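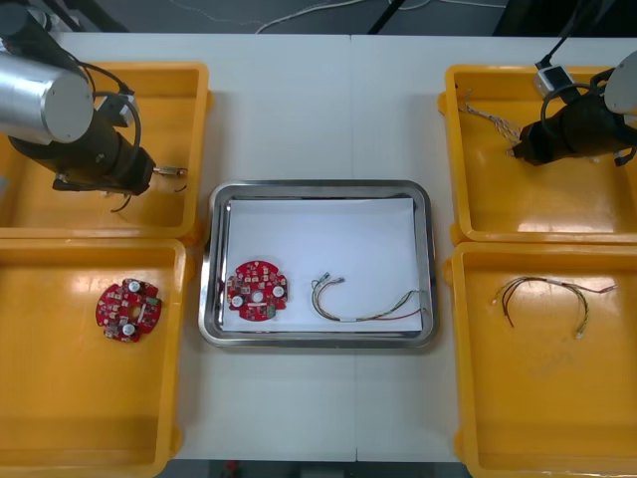

*Two arms, four yellow bins and one steel tray, with circuit boards and wire harnesses to sort.*

I've sat through five budget meetings at Kotness this year, and every one of them went the same way. Somebody puts up the price of the arms, everybody winces, and then we spend an hour haggling over the arms. The bins get a line called "sundries". I think we've got it backwards, and I'm going to keep moaning until someone changes the spreadsheet!

Take wire. A circuit board is a fairly polite thing to pick up (it's flat and it stays the shape it was yesterday), but a harness flops about and hooks itself on its neighbour. If your product has harnesses in it, and ours all do, then your money wants to go on grippers, trays and the hours of somebody patient enough to try them. Our July plan had £2,054 for all of that together. The quote from Induvano for cable management alone was £306, and we argued over it as if it were a yacht.

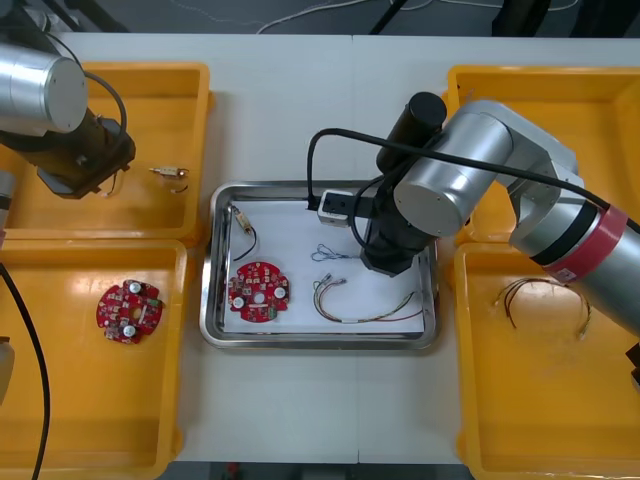
Then there's the second arm. I was dead against it at first – one arm, half the bill, lovely. I've come round, mostly because Rollton bought a single and now want to add another, with the bench already built to the wrong width. Buy the pair or at least leave room for it.

What I'd like for next year is dull. Put £1,000 aside for bins, liners and spare fingers before anyone opens the Noh catalogue, and don't let it be raided in the spring. If the arms have to wait a quarter because of it, fine by me.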